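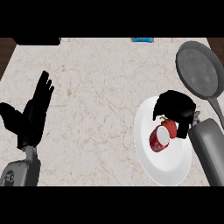 Re: Smoke alarm grant and the siren proposal

Filed under: List archive > Emergency volunteers > July

From: Periklis Papadakis
To: Trerby brigade members list
Date: Saturday, July 13, 2024

Bindu Gowda wrote:

> Hi all,
>
> Following the regional meeting I'd like us to decide whether Trerby
> signs up for the Sondetti turnout app. It replaces the pagers and the
> siren. You get the call on your phone, press "coming" or "not coming",
> and the officer at the station sees who is on the way. Binport brigade
> has been on it since last winter and Rajeshwari Lobo tells me they are
> very happy. The first year is free if we join before the end of July.
> After that it is 300 a month for the whole brigade.
>
> There is also an offer from Van Wijk to take the old siren off the
> roof at no charge if we do it at the same time.
>
> I think this is an easy yes. Could people reply by Thursday?
>
> Bindu

Bindu, thanks for writing it up, but I don't think it's an easy yes and I'd like a few answers first.

Start with the money. 300 a month is more than we spend on hose. The pagers are old and ugly and they cost us next to nothing now that they're paid for. If the first year is free and the second isn't, then we are really voting on the second year, and I can't find a line in the budget for it. What happens in year three? Is the price fixed in writing? Meifang asked that at the regional meeting and was told it would be "reviewed fairly", and I have bought enough second-hand utes to know what I think of that.

Then coverage. I get no phone signal at my place unless I stand by the water tank. Thirumalai gets none at all past the second cattle grid. The pager works in both spots, and when it doesn't, I can hear the siren if the wind is in the west. Last summer the tower went down for 4 hours on the worst day of the season, when the power was cut. An app that needs the tower is no use to me on that day. I asked the Sondetti man about this and he said the app "queues alerts until service returns". A queued alert for a grass fire is a history lesson.

I'm also not convinced by Binport. Rajeshwari runs a good brigade and I take her word that they like it. But Binport is a town, they have two towers and most of their members live within ten minutes' walk of the shed. What I would want to know is whether their turnout times got any shorter. Has anyone seen figures? If they exist I'll read them. If all we have is that people are happy, well, I was happy with my first chainsaw.

The siren is the bit that bothers me most. Why is Van Wijk so keen to take it away for free? It belongs to the town as much as to us. Half the people on the east side don't have a pager, aren't members, and use the siren as their sign to look out of the window and get the stock in. Once it is off the roof it won't be going back up. Meifang got a quote for a new one a while ago and the mounting alone was 2000.

I'm not against the coming / not coming button. Knowing who is on the way before the truck rolls would be a real help, and I have sat in that cab waiting for a fourth who was in the dentist's chair. So could we try the following?

- Take the free year, but only if we can leave at the end of it without a fee.
- Keep every pager charged and in use for the whole of that year.
- Leave the siren where it is, and tell Van Wijk no thank you.
- Write down, for each call, when the app alert arrived and when the pager went off. Ten calls would tell us something – a full season would tell us more.

If Sondetti won't agree to the first point, that answers the question for me.

Thursday is too soon, by the way. Half the members are still carting hay and won't open this until the weekend. I'd sooner we talked about it at the next training night, with the contract on the table where we can all read it. Does anybody have a copy of the contract? I've only seen the leaflet.

Periklis

P.S. The key to the foam cupboard is missing again. It was on the hook when I locked up.

Back to top | Contact the list owner | Trerby brigade members list archive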